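Bench jeweller and stone setter – Treladlow workshop

Cluselness is a jewellery maker with a trade workshop at Treladlow. We make wedding and engagement rings, pendants and a small line of christening bangles, and we take in repairs from other shops. We are looking for a bench jeweller with good stone setting skills to start in June.

The job is full time and permanent. You would work alongside Annelies Kofler, our workshop manager, and share the setting work with one other jeweller.

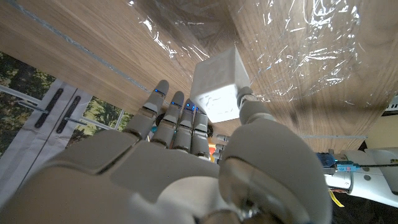

Robotic hand at a wooden tabletop

Most of your week will be claw and bezel setting in 9 and 18 carat gold, with some platinum. The rest is ring sizing, re-tipping, clasp repairs and polishing. We cast our own mounts from the Iltberg pattern range, so you will also clean up castings and check them against the order before stones go in.

You will need:
a completed apprenticeship or equivalent bench time
2 years of setting work after your training
steady work in yellow and white gold, including laser welding
clear handwriting on job packets

Pavé experience is useful. Hand engraving is a bonus, and we will pay for a short course if you want to learn it.

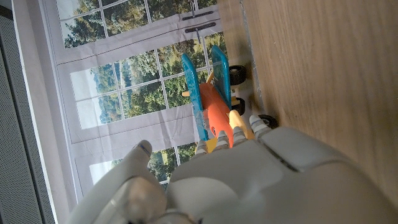
The christening range is called Erraji and is the part of the business that has grown most. Customers choose a bangle or pendant and add a small charm, set with a birthstone. At the moment they can have a boat, a rabbit or a star. We would like a plane next, something as simple and colourful as the toy one here, with enamel on the wings. The new jeweller will make the first samples with Annelies.

Hours are 8 am to 4 pm with a paid morning break. Pay is by experience, above award, plus super and a tool allowance. Parking is behind the building.

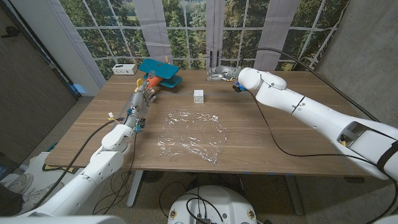 Vacancies, page 7

To apply, send a résumé and photos of up to six finished pieces to Golnar Abbasi, quoting job number 1783. Please say which parts of each piece are your own work – setting only is fine. Shortlisted applicants will be asked in for a paid half-day bench trial. Bring your own loupe and setting tools if you have them.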